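Trundard Translucent Storage Bin, Orange
Item 546 | Brand: Trundard | Sold by Brornavix

Open plastic bin for sorting small pantry and household items on a table or shelf. No lid. Translucent walls pass light. Compatible with the Breta shelf rail, model 506.

Material: plastic, single wall
Color: orange, translucent
Units per carton: 8
Stacking: nests when empty, up to 9 high
Care: hand wash, mild detergent

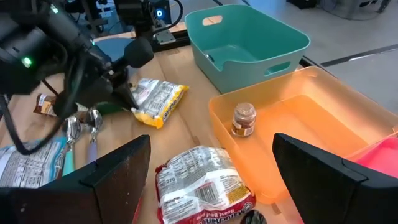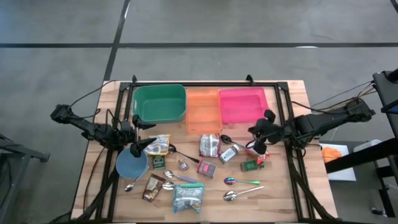 Orange bin on a light wooden tabletop with assorted small items. Second picture: orange bin in the middle, between a green bin and a hot-pink tray.

Snack packets, small jars and bottles can be stored loose. Stand glass containers upright. Do not use for hot food or in a microwave. Other colors are listed under separate item numbers. Cartons are not split.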